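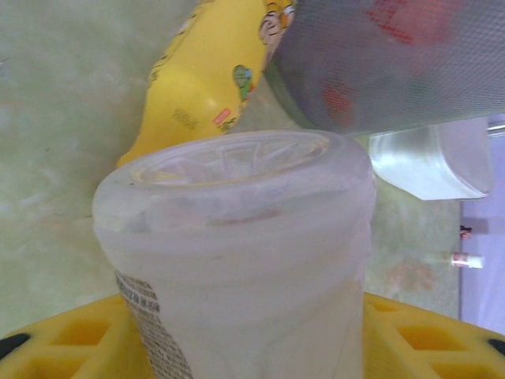

Okay, so tonight is about slow songs, and why bands like mine (and probably yours) keep wrecking them. Wait for people to sit down before I start! My band is called Fludov, we play folky stuff with too many verses, and for years every ballad we had was a fast song by the last chorus. We tried all kinds of things to hold it steady. If you don't own a shaker, by the way, look around your kitchen or garage: a cloudy white plastic tub like the one up there, a spoonful of rice, lid on tight. And the lid has those ridges fanning out like a wheel, so you can scrape a fingernail across them for a scratchy little off-beat. Cheap, and nice on a recording. But a shaker on its own will speed up just as happily as you do, so on to the real stuff.

Play the first clip. It's us doing "Linlow" at 68 beats a minute, or that's where the click was when we counted it in. Let it run through verse one. Then skip to the end so they can hear how far we drifted. (People usually laugh here, let them.)

Where it goes wrong: the gaps. When there's a lot of room between notes you get nervous and you want to fill it, and the singer hears you filling it and comes in early, and off you all go. What helped me was counting the small beats in my head, "one-and-a, two-and-a," all the way through the rests. Get everyone in the room to clap it with me. Do it twice, the second time very quietly, because quiet is when they'll rush.

Next, breathing. Mark the breaths on the lyric sheet in pencil. We didn't do that until we'd already recorded half of "Unon," and you can hear our singer gulping air in the middle of the word "river." I love that take but I can't listen to it. 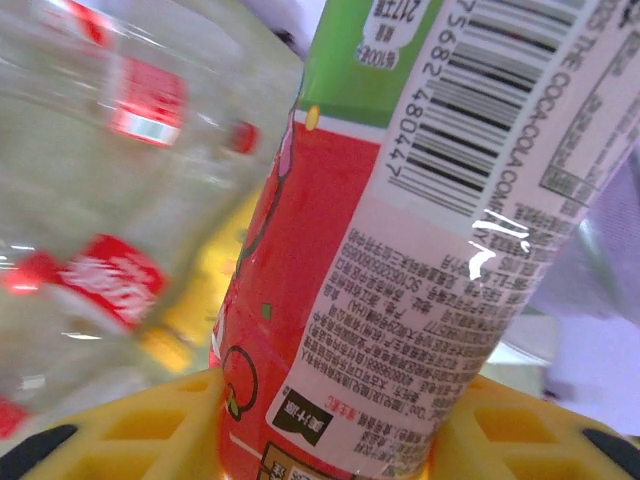

Muireann Gallagher told me after the January talk that clicks kill a ballad stone dead and she'd take a bit of drift over a robot drummer any day. I went home and argued with her in my head for a week! I think she's half right. We practice with the click and then we turn it off for the take, and if the last chorus pushes a little, fine, as long as we all push together.

Quick bit on tuning, keep it short. Slow songs show up every sour note. The piano at Mulcahy sits at 441, a hair sharp, and we had our guitars tuned to the phone app, so the long chords had a wobble nobody could place until our bass player thought to check the piano. Tune to whatever in the room can't be moved.

Play the second clip, the newer "Linlow." Don't talk over it this time.

Then questions. If it's slow to get going, ask who has a song they've given up on, and get one of them to come up and play the first verse.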